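Finished Etel at last, and some thoughts on where Unwood goes next

I finished Etel at two in the morning, which I have not done with a book since school. It is the third in the Unwood series by Rafsan Sultana, and if you haven't read the first 2 then stop here, because I am going to talk about the ending of the second one.

When we left Florkarport the harbour was shut, the Ó Conaill family had lost the ferry and Etel had walked out of her own wedding with the ledger under her coat. I wanted book three to pick up on the quay the same night. It doesn't. It goes back eight years and spends most of its length on Etel as a girl, before she had met any of them. I was annoyed for four chapters. Then I stopped being annoyed.

The reason it works for me is the aunt. In the earlier books she is a name people go quiet at. Here she gets proper room, and she is not what I expected. She is mean about money and she is rude to the neighbours, but she teaches Etel to read a tide table and she never once lies to her. By the time I got to the fire I had changed my mind about who started it, and I think I was meant to.

Things I liked less. The map at the front is the same one as in book one and doesn't show the upper town, where half of this story takes place. There is a letter in the middle that goes on for 8 pages and repeats things we already know. And the younger Ó Conaill brother hardly appears. I know it is set before most of his story, but he is my favourite and I missed him.

Xiuying Zeng and I have been reading these together, a few chapters behind each other, and she disagrees with me about nearly all of the above. She thinks the letter is the best part. She also thinks the ledger is a fake and has been since the first book, and she has sent me page numbers. I have started going back through to check. So far she has a point about the ink.

On the knitting side, I haven't got much to report. The blue is still waiting for me to choose a pattern.

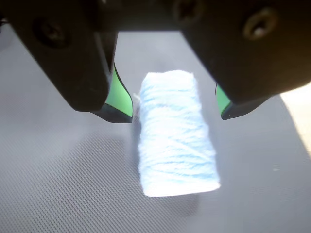
Pale blue yarn on the grey mat.

Book four is due in September. The title hasn't been given out yet, and I am trying to stay off the forum until then as I had the wedding spoiled for me last time. I would like it to go back to the quay. I would also like the ferry returned, but I don't think Sultana is that kind of writer.

I'm giving Etel four out of five. Next up is something short, probably the ghost stories I bought in the spring and never opened. If you have read Etel, leave a comment and tell me what you made of the fire, but please put a warning at the top for anyone still on book two.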